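Projet Simard – Rapport d'avancement no 3
Destinataire : Glenys Mottram, fonds Trusis
Rédaction : Kieran Blackburn, Arnance
30 décembre 2019

Collecte des démonstrations

La convention prévoit 600 démonstrations de manipulation d'objets courants sur table. À ce jour, 432 sont enregistrées et relues. Nous en avons écarté 59 autres, pour la plupart à cause d'une perte de synchronisation entre les deux mains. Elles ne sont pas comprises dans le total.

Les démonstrations se font à deux pinces tenues à la main. Jordan Kershaw et Ruth Treloar se relaient aux postes. La consigne reste courte : l'opérateur connaît l'état final attendu et choisit lui-même l'ordre des gestes. Nous tenons à garder cette variété dans les données.

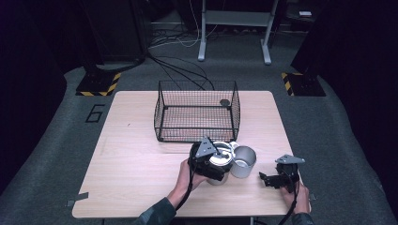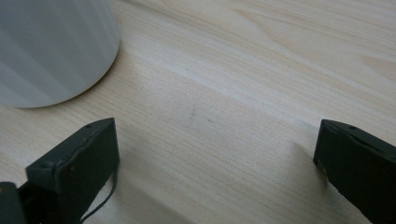

Collecte sur table en bois clair, avec les pinces tenues à la main.

Pourquoi conserver les essais où l'opérateur hésite ou reprend un objet ?
Le modèle doit apprendre à se rattraper après une prise mal engagée. Un jeu de données composé uniquement de gestes réussis du premier coup ne lui en donnerait pas l'occasion. Ces essais portent une étiquette distincte et peuvent être retirés à l'entraînement.

Écarts et difficultés

Le calendrier a pris neuf jours de retard en octobre, le temps de remplacer un lot de câbles défectueux. Howard Lightfoot a depuis ajouté un contrôle des horloges au lancement de chaque série. La relecture des vidéos reste l'étape la plus lente.

Suite

Le premier entraînement sera lancé sur les serveurs d'Okham avec les données déjà relues, sans attendre la fin de la collecte. Le budget de matériel est respecté. Nous demandons l'accord du fonds pour reporter le reliquat des frais de déplacement sur la ligne « annotation ».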